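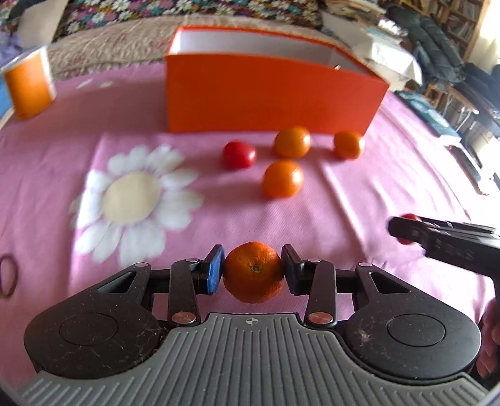

Issue 114, page 32

Leave the tomatoes on the table

I'll say it fast, dinner is nearly on. Tomatoes do not belong in the fridge. Not the red ones, not the orange ones, not the sad supermarket ones either. Put them on the table, on the cloth, next to the mandarins, where you'll see them and eat them.

I grew up with a fruit bowl. Big heavy thing, from Szabó, the housewares place on Estura Street. Looked lovely — and whatever was at the bottom of it rotted. Every week. You'd lift out the top layer and find one mandarin gone green and soft and everyone would act suprised. A tablecloth has no bottom layer. A few tomatoes on pink cloth with big white daisies on it, and you know what you have.

Yes, it looks messy. My sister-in-law says so each time she visits. She keeps hers in a drawer at 9 degrees and they taste like wet paper. Her kitchen is very tidy. I have eaten there.

And the rubber bands, the odd box, the stuff that ends up around the fruit. Fine. It's a table. People use it. The Visden catalog came Monday and every table in it had one lemon on it. One! Who lives like that, who is the lemon for.

Orange tomatoes, while I'm here. Buy them. The Cekach market has them until November and people walk right past becuase they think they aren't ripe. They're ripe. Sweeter than the red, less sour, good with salt and nothing else. Smell the stem end first — no smell, put it back.

More than 32 years I've been cooking in this same kitchen and I have thrown out far more food from the fridge than I ever did from the table. Cold hides things. So does a drawer.

Cut ones go in the fridge, fine, I'll give you that.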